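Review: the Drullent hand-held gripper kit, after a spring of collecting demonstrations

I came to the Drullent kit by way of Marwa Hegazy's write-up on learning from hand-held demonstrations, and I've grown very fond of it (my wrists a bit less so). You squeeze, you move, and the recording becomes training data, with no arm to book! By the end of May we had 1830 usable demonstrations.

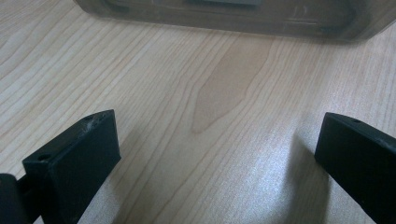 Our question was whether the opening moments, before the fingers reach anything, help a policy or just pad the files. Matúš Ševčík trained one version with the approach kept in and one with it trimmed, then ran each for 256 trials on the arm at Burkby. The untrimmed policy failed 21 times, the trimmed one a good deal more, and I'll admit I had bet the other way. 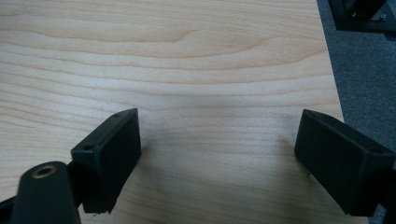

Fingers open over bare tabletop, near the table's right edge.

As for the kit itself, I like the wide opening and the plain, blocky fingers, which are easy to line up by eye. The manual is thin, and Hajar Tazi ended up rewriting the calibration chapter for our group. I'd still buy it again, preferably with a spare set of fingers.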